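3.2 Bowls and where people put them

I'll admit I went into the Stellstead kitchens expecting mugs to be the messy category, and it was bowls! Of the 1,181 put-away notes Irena Brzozowska and I coded, 22 were arguments over a wooden bowl (too nice for the cupboard, too big for the rack). People kept talking about the underside, so we started looking there too. Figure 4 has the sort of foot ring they meant.

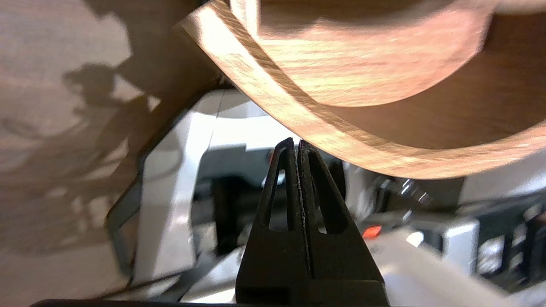 Figure 4. Wooden bowl from below, with its raised foot ring and streaked grain.

Our Starnville households mostly stacked theirs by that ring, smallest on top.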